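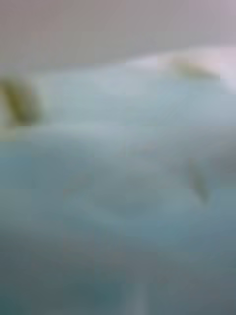
Gallery pre-opening inspection, textile and paper show, Kirkanier building, ground floor and mezzanine
Walked on Sep 17, 2023, after the last of the plinths went in. Marks used: **OK**, **FIX** (before doors open), **WATCH** (fine for now, check again mid-run), **N/A**.

## 1. Entrance and routes

- [x] Main doors open fully and stay open on the catches - **OK**
- [x] Ramp clear, handrail firm - **OK**. Bottom bracket was loose in August and has been refixed.
- [ ] Door mat lies flat - **FIX**. The left corner lifts. Tape won't hold on that stone, so either weight it or take it away.
- [x] Route to the lift wide enough for a wheelchair the whole way - **OK**, but only if the leaflet stand stays by the cloakroom. It was moved twice during hanging.
- [ ] Mezzanine stair nosings - **WATCH**. Third step from the top is wearing. It will do for this show.
- [x] Exit signs lit and not hidden by any work - **OK**. The long banner in Room 2 was raised to clear the sign and is now visible from both ends.

## 2. Fire and alarms

- [x] Extinguishers in place, tags in date - **OK**
- [x] Call points not blocked - **OK**
- [ ] Rear fire door - **FIX**. Opens, but empty crates are stacked on the outside within reach of the swing. They belong to the Indard loan and have to be kept for the return, so they need to go to the lower store.
- [x] Treatment certificates for hanging cloth held in the office file - **OK** for Rooms 1 and 2.
- [ ] Same for Room 3 - **FIX**. Certificate for the large folded piece is missing. The lender says it was sent. Do not open Room 3 without it.

## 3. Hanging and fixings

- [x] Ceiling track, all runs - **OK**
- [x] Wires on the Szabó panels - **OK**. All 9 checked by hand. Two had been crimped with the wrong size and were redone on the spot.
- [ ] Security screws on the framed studies - **FIX**. The last 3 frames on the north wall are on plain hooks.
- [x] Shelf above the reading bench - **OK**. Loaded with the display copies and left overnight, no movement.
- [ ] Mezzanine rail cases - **WATCH**. Nothing wrong with the fixings, but people lean on them. Suggest a low barrier if numbers are high on the first weekend.

## 4. Tables and open display

- [x] Tables stable, no rocking - **OK**
- [x] Table joins level, no lip to catch a sleeve or a page - **OK**
- [x] Edges and corners free of splinters - **OK**
- [ ] Handling table notice - **FIX**. The draft says "please touch" at the top and "do not lift" at the bottom in much smaller type. Make them the same size.
- [x] Gloves not needed for the handling set, hand gel provided at the entrance end - **OK**

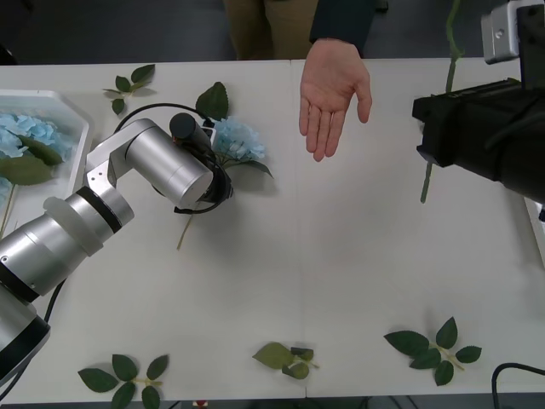 *White table, two panels side by side, seam just right of centre.*

Comment on section 4: the table joins were the main complaint after the last show, when pages caught on them. The new clamps from Idden seem to have sorted this. They sit under the top and can be felt with the knee when seated, so chairs should go at the ends only.

## 5. Lighting and air

- [x] Light levels on paper works within the lenders' limits - **OK** in Rooms 1 and 3
- [ ] Room 2, east wall - **FIX**. Late afternoon sun gets past the blind. Drop the blind by a hand's width and fix the cord.
- [x] No spotlight at eye height on the stairs - **OK**. One was dazzling on the way down and has been turned.
- [x] Emergency lighting test - **OK**
- [ ] Humidity logger, mezzanine - **WATCH**. Reading steady, battery low. Replace at the next check.
- [x] Portable heater removed from Room 3 - **OK**

## 6. Trailing items, cables and floor

- [x] Cable covers down across the projector run - **OK**
- [ ] Extension lead behind the film bench - **FIX**. Two leads joined end to end. Use one long one.
- [x] Floor boxes closed and flush - **OK**
- [x] No packing material left in public areas - **OK** at the end of the walk. A roll of tissue was found under the bench in Room 1 and taken out.

## 7. Decorative and fabric items

- [x] Nothing fresh or in water near the works - **OK**. Fabric flowers only, as agreed with the lenders.
- [x] Fabric items checked for insects before coming in - **OK**
- [ ] Wire stems - **WATCH**. Any bare ends to be turned over and taped. Do this again if the arrangements are moved.
- [x] Kept clear of lamps - **OK**
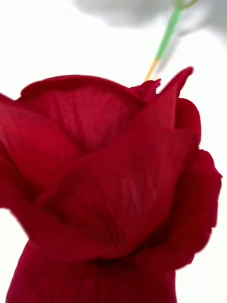

*Red rose, woven petals.*

Comment on section 7: dust is the thing to look for here. A soft brush once a week is enough. No sprays, including the ones sold for silk flowers.

## 8. Visitors and staff

- [x] First aid box stocked - **OK**. Plasters topped up.
- [x] Incident book at the desk - **OK**
- [ ] Room cards for invigilators - **FIX**. Still show the old layout, with the way out through what is now the film area. Reprint and destroy the old ones.
- [x] Leaflets boxed in lots that one person can lift - **OK**. The printer sent 500 in a single carton, which has been split.
- [ ] Radios - **FIX**. Of the 6 sets, one does not hold charge. Label it and take it out of the rack.
- [x] Step stool for the upper cases locked away - **OK**

## General comments

Room 3 stays shut until the certificate is in the file. Rooms 1 and 2 and the mezzanine can open once the items marked FIX have been done and ticked by whoever is on duty.

The rear fire door comes first. The crates can be moved by two people with the flat trolley - not the sack truck, which has a soft tyre and is waiting for repair.

Items marked WATCH go on the mid-run sheet. Please write on that sheet and leave this one as it is.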